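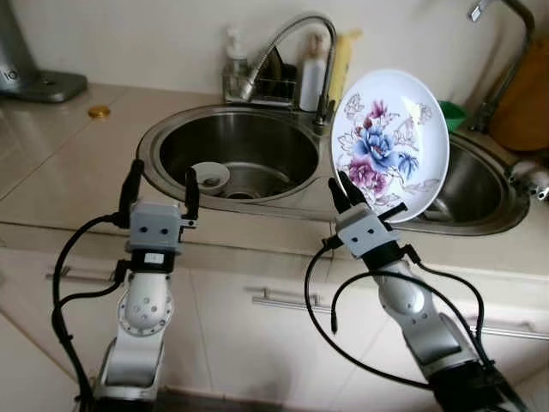 Un plato blanco con flores, junto al fregadero de doble seno.

Cuando Recep Değirmenci me abrió la puerta de su taller, lo primero que hizo fue pedirme que me quitara los zapatos, y lo segundo, que me callara. Quería que oyera el zumbido. Un amplificador de válvulas encendido, sin nada conectado, tiene una respiración propia, y él asegura que por esa respiración sabe si el condensador de entrada está sano o si le quedan dos ensayos y una boda.

Yo había ido a preguntarle por los ecos de cinta, esos aparatos pesados y caprichosos que los guitarristas de mi generación veíamos en las contraportadas de los discos y que ahora vuelven a buscarse con verdadera fiebre. Recep lleva media vida arreglándolos. En febrero terminó la restauración de un Ardeleanu de tres cabezales, el modelo que se fabricó en Melstead en una tirada de 745 unidades, y todavía habla de él como quien habla de un primo que se ha marchado a vivir lejos.

– El motor estaba perfecto – me dijo –. Lo que había muerto era la goma. Siempre muere la goma.

La goma es el rodillo que aprieta la cinta contra el eje, y cuando se endurece el sonido empieza a ondular. Hay músicos a quienes les encanta esa ondulación (yo soy uno, lo confieso, y más de una vez he discutido por ello en un local de ensayo) y hay otros que la sufren como un dolor de muelas. Berkay Keskin, que toca la guitarra en el trío Grovoseck, pertenece a una tercera especie: quiere que el eco tiemble, pero solo cuando él lo decide. Por eso le encargó a Recep un pequeño mando de velocidad, montado en un lateral, que se mueve con el pie.

Lo escuché esa misma tarde, y qué maravilla. Berkay tocó un acorde de mi menor, lo dejó caer y fue frenando el motor poquito a poco, hasta que las repeticiones se hundieron casi medio tono y se quedaron allí abajo, oscuras y redondas. El tiempo de retardo pasó de 137 milisegundos a 300, y en el camino hubo de todo: un chirrido precioso, una especie de gaviota y un silencio larguísimo en el que Recep miraba el techo.

El trío grabará con ese aparato su próximo disco en los estudios Plavcombe, en directo y sin auriculares. Berkay ya ha comprado cinta para varias sesiones. Recep, por si acaso, ha metido en la maleta dos rodillos de repuesto y sus zapatillas de andar por casa.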